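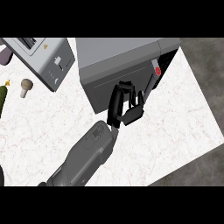
Unit 4. Setting Up and Maintaining the Simulated Kitchen Cell

Prepared by Orvokki Kuusisto for students of the Robot Systems Laboratory course

1. Purpose

This unit covers the preparation of the kitchen cell in the Zeltum simulator before a door-opening exercise. Students are expected to bring the cell to a known state, check the gripper against the appliance handle, and record any fault they find. The control of the arm itself is treated in Unit 5.

2. Loading the cell

Load the base file first and the appliances second. The counter must be fixed to the world before anything is placed on it. If the microwave is loaded first, it will settle a short distance below the counter surface, and the contact solver will push it out again with some force.

The physics rate is set to 500 steps per second. Do not lower it to save time – the finger linkages become unstable and the gripper may open without a command. Loose items such as the mushroom and the cucumber are left on the counter in this exercise. They have full collision shapes and can be moved by the forearm on a low approach.

3. Checking the approach

Move the arm to the stored pose and stop it with the gripper open, close to the lower end of the microwave handle. Before continuing, confirm the following:

- Neither finger is in contact with the door or the handle.
- The red button is clear of both fingers along the whole planned path.
- The forearm does not cross the space taken up by the toaster.
- The contact display reports no hidden overlap between the gripper and the counter.

The handle is vertical, and the fingers must close on it from either side. A wrist angle that looks correct from one camera may be wrong by several degrees. Check it from at least 2 views.

4. Routine care of the model

The door hinge is the part that most often needs attention. After repeated runs its saved rest angle can drift, and the door then starts slightly open. Reset the hinge after every 900 episodes and save the cell under a new version number. Do not overwrite the version used by another group.

Finger pads should be checked at the same time. If the handle slips during a slow pull, compare the pad friction with the value in the cell file before changing the grip force. Most slipping reported last December came from a pad value that had been edited and not restored.

5. Fault record

Each group keeps one record per cell. Enter the version number, the pose at which the fault appeared, and the change made. Entries such as "fixed gripper" will be returned for completion. Records are due by 13:00 on the day of the laboratory session.

Related materials
Unit 3. Collision Shapes and Contact Settings
Unit 5. Joint Control for Door Opening
Laaksonen Laboratory: Access and Accounts
Sesow Cell File Format, Short Guide
Soseo Fault Record Template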